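Thread: things I have learned from keeping a food diary for a month, posted in the order I stopped resenting them.

1/ My doctor, the patient and unsmiling Hema Murthy, asked me to write down everything I eat. I said sure. I then went home and ate a sleeve of crackers over the sink so it wouldn't count as a meal.

2/ It counts as a meal. I asked.

3/ I started July 8, 2022, with a brand new notebook and very nice handwriting. The handwriting lasted until lunch. By dinner the entry reads "pasta, some" and there is a sauce print where the amount should be.

4/ Tried an app next. It's called Skekis and it wants to know the brand of my banana.

5/ Skekis also told me my homemade lentil soup had 648 calories a bowl. My sister-in-law's identical soup, same pot, same ladle, came up as 101. I have chosen to believe in her soup.

6/ Back to the notebook.

7/ Biggest surprise so far is how much I eat standing up. Cheese while deciding what to have with the cheese. The heel of the loaf, as a favor to the loaf. There's a whole second diet going on in front of my open fridge and it has no vegetables in it.

8/ Breakfast is where I lie the most. Written down: "bread, coffee." What that covers is anybody's guess, including mine by 10 a.m. Buns are bread. A bun the size of a hat is also bread.

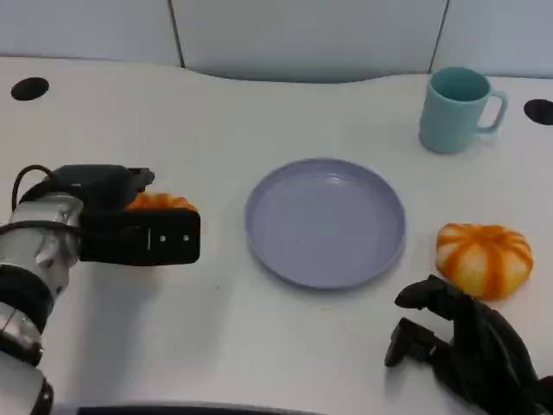
9/ Pramila Tripathi from work is doing the diary too, for moral support. Her entries have times. They have a column for mood. Under mood she puts things like "settled." I have never been settled at 3:15 in the afternoon in my life.

10/ I added a mood column. So far it says "hungry" all the way down, with one "fine" after the Virnden street fair, where I had 2 funnel cakes and wrote down "fair food."

11/ Someone in the replies asked if I'm drinking enough water. I'm drinking coffee, which they make with water.

12/ Took the notebook in for my follow-up. Dr. Murthy read it for a long time. She turned one page sideways. She asked what "misc." was and why it was on there 5 times in a row. I said it was a holiday weekend.

13/ She wants me to keep going until October. She also wants me to sit down when I eat, at a table, every time, including crackers.

14/ So I'm having crackers at the table now. Feels very formal. I put them down as dinner, one sleeve, mood: settled.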